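Why Does Wallpaper Stick to the Wall?

When I was nine, my bedroom had wallpaper with little brown teapots on it. I didn't choose the teapots. The people who lived there before us chose them, and there was one loose corner right beside my pillow that I picked at every single night until I had uncovered a patch of wall the size of a pancake. (Sorry, Mom.)

Under the teapots there were stripes! And under the stripes there were some very faded green leaves. Three whole wallpapers, one on top of the other, like blankets on a bed. I've been nosy about walls ever since, and now I decorate rooms for a living, so I get to peel things and not be told off for it.

So let's talk about wallpaper. What is it made of, why does it stay up there, and how do you get the pattern to match?

What's it made of?

A lot of wallpaper is just what it sounds like: paper, with a picture printed on it. The paper is thicker than the kind you draw on, because it has to get soggy with paste and not rip when a grown-up on a ladder tugs it around.

Some wallpaper has a thin coat of vinyl on the front. Vinyl is a kind of plastic, and it lets you wipe off splashes, so people like it in kitchens and bathrooms. Other wallpaper is made of tiny fibers all pressed together in a mat, a bit like felt. That kind is called non-woven. The one in my hallway is a non-woven from Wovenano, dark blue with herons, and I love it so much that I say good morning to the herons.

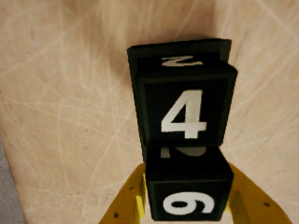
Wallpaper comes rolled up in a long tube. You cut pieces off the roll, each one a little longer than the wall is tall, and each piece is called a strip or a drop. A small bedroom might need a few rolls. The biggest job I ever helped with was the dining room of an old hotel called the Ó Súilleabháin, and we hung 27 rolls in there. My arms felt like cooked spaghetti.

So why does it stick?

Okay, here comes the science part, and it's a good one.

Put your hand on a painted wall. It feels smooth, doesn't it? But if you could shrink yourself down smaller than a grain of salt, that wall would look like a field full of bumps and dips. Paper is the same. Up close it's a messy tangle of fibers with gaps in between.

Wallpaper paste is mostly water with something sticky mixed in, and very often the sticky stuff is starch. You've eaten starch today, I bet! It's in potatoes and bread and rice. If you've ever let a bowl of oatmeal dry out and then tried to wash it, you already know how hard starch can hang on.

When the paste is wet, it oozes into all those dips in the wall and all those gaps in the paper. Then the water slowly leaves. Some goes out into the air and some soaks away into the wall. The starch stays behind and gets hard, and it's holding on to the wall on one side and the paper on the other. Tiny bits of the starch are also pulling on tiny bits of the paper, a little like magnets do, and although each pull is very weak there are an awful lot of them.

This is why you can slide a strip around when you first hang it. The paste is still slippery. I once hung a strip of sailboats upside down and had time to take the whole thing off, flip it, and put it back before anybody came in with my coffee.

Getting the bubbles out

If air gets trapped behind the paper, you get a bubble. To stop that, you start in the middle and brush toward the edges with a wide, soft brush. The air gets pushed along in front of the brush and escapes out the side. You can try this at home with a sticker on a notebook - press down the middle first and then smooth outward with your thumb, and see if it goes on flatter than when you just slap it down.

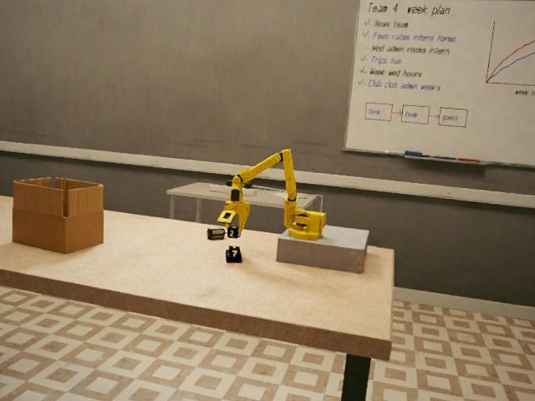 A yellow robotic arm above a long beige table with small black cubes on it.

Matching the pattern

Now for my favorite part, which is also the part that makes grown-ups grumble.

Every wallpaper pattern repeats. Find a heron on my wall, follow it straight up, and sooner or later you get to exactly the same heron again. The distance between the two is called the repeat. If the repeat is small, matching is easy. If it's huge, you have to slide each strip up or down quite a long way before the pictures line up, and the extra bit at the top gets cut off and wasted. (I keep mine for wrapping presents!)

There are two main ways a pattern can match:

Straight match. The same part of the picture is at the top of every strip.

Drop match. Each strip is moved down by half a repeat compared with the strip before it, so the pictures go in a zigzag. It looks lovely and it makes my brain hurt.

The leafy paper I'm putting up in my sister's kitchen, called Fallura, is a drop match. I started it in June. Let's not talk about when I'll finish.

A thing to try

Fold a piece of paper into long strips and cut them apart. Pick one simple shape, maybe a fish, and draw it again and again down the first strip with the same gap every time. Do the same on the other strips. Now put them side by side. First line up all the fish in rows, and then slide every second strip down by half a gap. Doesn't it look like a totally different pattern? I still find that a bit magic.

Questions and letters

I put a short version of this page up a while ago and asked readers to send me their wallpaper stories, so I'll finish off with one of those.
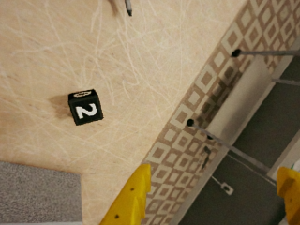 Hamish Baird wrote to say that he found newspaper under the wallpaper in his grandmother's house, glued flat all over the wall, and he wanted to know if somebody had run out of wallpaper and used the news to finish the job.

Great question, Hamish! It was probably put there on purpose. Old plaster walls could be rough and crumbly, and people sometimes pasted up a layer of plain paper first so the good wallpaper would lie smoothly on top. We still do that, and we call it lining paper. Newspaper was cheap and already in the house, so plenty of families used that. If you can see a date on it, write it down, and ask a grown-up to take a picture before it gets covered up again. And don't pick at it beside your pillow like I did.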